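Vale a pena pagar mais por frascos cor de âmbar ou é só estética de prateleira?
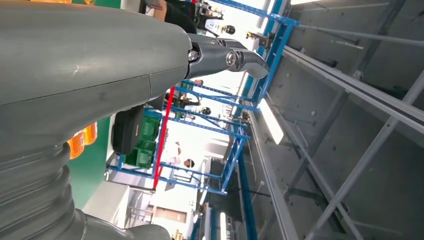 Dois frascos alaranjados e translúcidos, ao lado de uma superfície verde.

cozinha_da_marquise
Membro regular
Secção: Casa e despensa

Faço em casa azeite aromatizado, extrato de baunilha e, desde março, um óleo de calêndula para as mãos. Sempre guardei tudo em frascos de vidro transparente, reaproveitados de compotas e coisas assim. Agora, em todo o lado onde procuro recipientes, dizem-me que estou a estragar o produto e que tenho de passar para âmbar.

A Flosetti vende um frasco de 300 ml por 16 euros. Dezasseis euros por um frasco vazio, com rolha. O texto da página fala em «proteção total contra a luz» e «frescura prolongada», sem um único valor nem explicação. Na drogaria há um quase igual, transparente, por 2 euros. A senhora da loja encolheu os ombros e disse que o escuro «é melhor», e quando perguntei melhor em quê respondeu que toda a gente leva.

O que eu queria saber:

A cor faz alguma diferença a sério, ou faz diferença num laboratório e na minha despensa não?

Se o frasco estiver dentro de um armário fechado, a cor não é indiferente?

O plástico cor de âmbar protege tanto como o vidro? Já vi os dois e, a olho, na fotografia de uma loja, nem sempre consigo distinguir.

Já agora, o meu azeite com alecrim ficou com um cheiro esquisito ao fim de umas semanas. Estava em cima da bancada, perto da janela. Não sei se foi a luz ou outra coisa. Agradeço respostas de quem tenha experimentado, porque para publicidade já me chega a que recebo no correio.

rolha_torta
Membro antigo, moderação da secção

Faz diferença, mas menos do que quem os vende gosta de dizer, e «proteção total» é uma frase que me faz logo desconfiar. Se fosse total, não se via nada através do frasco.

O vidro âmbar corta muito bem a radiação ultravioleta e boa parte da luz azul, que são as que mais depressa estragam óleos, certos medicamentos e a cerveja. O vidro transparente vulgar deixa passar muito mais. O verde fica algures no meio e o azul-cobalto, que costuma ser o mais caro, é dos que menos se justificam para este fim, apesar de ficar bonito na casa de banho. A cor que se vê é uma pista, e só isso. Dois frascos com o mesmo tom podem ter espessuras diferentes e comportar-se de maneira diferente, e nas lojas de artigos para casa aparece vidro transparente com uma película pintada por fora que sai ao fim de umas lavagens. Passe a unha junto ao gargalo. Se a cor lascar, é tinta.

Quanto ao armário, tem razão. Às escuras, o frasco transparente e o escuro fazem o mesmo serviço no que toca à luz. A cor só conta nas horas em que há luz. Quem cozinha com a garrafa à mão, em cima da bancada, ganha com o âmbar. Quem a tira do armário, usa e volta a guardar não vai notar nada.

O que ninguém escreve na etiqueta é que a luz é apenas uma parte do problema. O ar e o calor contam tanto ou mais. Um frasco de 300 ml meio vazio tem ali dentro ar suficiente para ir oxidando o azeite, seja de que cor for. Eu passo o que sobra para recipientes mais pequenos. Uso uns de 30 ml para os óleos de pele e encho-os até ao gargalo. E tirava tudo de perto do fogão, onde aquece todos os dias.

Sobre o plástico: o PET cor de âmbar também filtra a luz, e não filtra mal. O problema é outro, deixa passar mais oxigénio do que o vidro. Para um champô, tanto faz. Para extrato de baunilha, feito com álcool e para guardar muitos meses, eu preferia vidro. Pela fotografia não dá para confirmar o material, por isso leia a ficha do produto e, se a ficha não disser, pergunte antes de pagar.

Agora a parte menos simpática. O azeite com alecrim preocupa-me mais por outro motivo. Se pôs ervas frescas dentro do azeite e o deixou à temperatura ambiente durante semanas, deite fora. Pode haver risco de botulismo, e isso não tem nada que ver com a luz nem se resolve com vidro de cor nenhuma. Também não se fie no cheiro para decidir, porque a toxina não se denuncia pelo cheiro nem pelo sabor. Ervas bem secas são outra conversa, e mesmo assim faço pouca quantidade de cada vez e guardo no frigorífico.

limao_e_cinza
Membro novo

Eu comprei os da Brannigan e adoro, ficam lindos na prateleira e acho que o óleo dura mais. Comprei também o funil. Recomendo a 100 por cento! Se fizerem encomenda pela Petgate às vezes há portes grátis, só que demora.

rolha_torta
Comentário à resposta anterior

Dura mais em comparação com quê? Tinha o mesmo óleo num frasco transparente, ao lado, na mesma prateleira? Pergunto sem maldade, mas «acho que dura mais» é precisamente o que está escrito na caixa.

limao_e_cinza
Comentário

Não tinha, não. Mas antes ficava rançoso e agora não fica. Se calhar também é por ter mudado a prateleira de sítio, antes estava por cima do forno.

feira_de_priltport
Membro regular

Vendo óleos e sabonetes na feira de Priltport, à quarta-feira, e por isso tenho interesse em que me comprem produto em frasco escuro. Fica o aviso feito.

Fiz uma comparação caseira, sem grande ciência. Mesmo óleo de amêndoas, mesma garrafa de origem, um frasco transparente e um âmbar, ambos no parapeito ao sol. O transparente cheirava a ranço bastante antes do outro. Repeti com os dois dentro de uma gaveta e não lhes encontrei diferença nenhuma. É o meu nariz contra o vosso, e eu sabia qual era qual, portanto deem-lhe o peso que quiserem.

Não pagava 16 euros por um frasco vazio. Os de farmácia servem perfeitamente, compram-se vazios e custam uma fração disso. Peça com tampa de rosca e vedante interior. As rolhas de cortiça dos modelos decorativos vedam mal e, com álcool, ainda pior. No extrato de baunilha notei que o nível ia descendo com o frasco fechado.

Se quiser aproveitar os que já tem, embrulhe-os em papel de alumínio ou enfie-os numa meia velha. Fica feio e bloqueia mais luz do que o âmbar. Cole uma etiqueta com o mês em que encheu, para não andar a adivinhar.

Só uma nota sobre reutilizar: frascos que levaram detergente ou outro químico não voltam a levar comida, tenham a cor que tiverem. E o óleo de calêndula, se for feito com flores frescas, ganha água e turva. Seque bem as flores antes.

cozinha_da_marquise
Autora da pergunta

Obrigada. O de alecrim era com raminhos frescos, sim, e já foi para o lixo, com frasco e tudo. Não fazia ideia.

Vou deixar os transparentes no armário e comprar na farmácia um escuro, pequeno, para o azeite de uso diário. Quanto à Flosetti, escrevi-lhes a perguntar que percentagem de luz é que o frasco bloqueia. Responderam com um código de desconto.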